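Shipping a Cookie That Survives: Our Semester With the Kitness Bake Box

Project report, Food Business and Packaging, spring term

Why we picked cookies

Our group wanted a project we could eat, and we're not ashamed of it! The assignment was to plan a small mail-order dessert business from recipe to doorstep. We called ours Kitness and built the whole thing around one gift box: brown butter cookies, lemon bars and a dense ginger cake that keeps well for days.

The ginger cake was the surprise. We nearly dropped it in the first week (too plain, we thought) and then it won every tasting we held.

Baking and tasting

We baked in the teaching kitchen at Hinrichs Hall, always in the evening when the big ovens were free. Over the term we made 200 cookies for tasting and handed out 80 score cards. People were generous with comments. "More salt" came up so often that we put flaky salt on the cookies and never looked back. 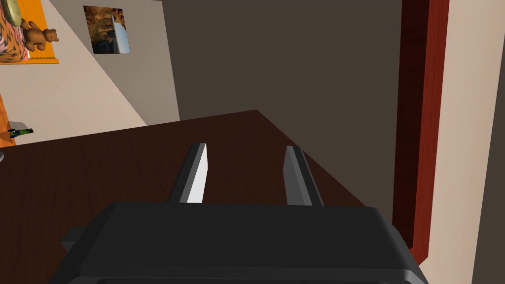
The lemon bars gave us the most trouble. Cut warm, they smeared, and cut cold, the crust cracked. Chilling them overnight and wiping the knife between cuts fixed both problems, and the edges came out so clean that we started showing them off to the other groups.

Packing the box

We compared two mailers, the Givier and the Skumley. The Skumley is prettier, with a lid that folds back like a book, but it let the cake slide. The Givier holds everything snug with a paper insert we folded ourselves. We mailed 3 test boxes in April to our own home addresses. Two arrived perfect and one had a single broken cookie, which we ate with great joy.

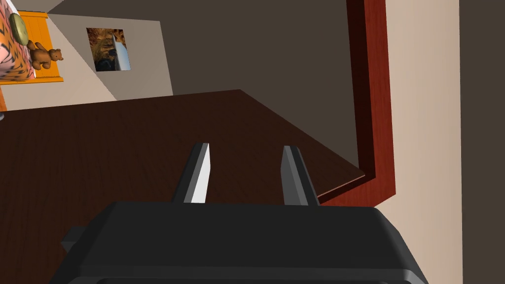
Odalys Ferrant-Brum

What it would cost

Our price sheet put a first season's ingredients and boxes at $2257. Butter was the biggest line by far, then postage. Buying butter by the case would help a lot, but we'd need freezer space, and that is a question for next year's group.

What we'd try next

A smaller box with only the ginger cake! Several tasters asked for one. We would also like to test summer shipping, when lemon bars could get soft on a hot porch, and print the storage tips on the lid instead of on a loose card that slips under the insert. The recipes and the folding pattern for the insert are in the appendix.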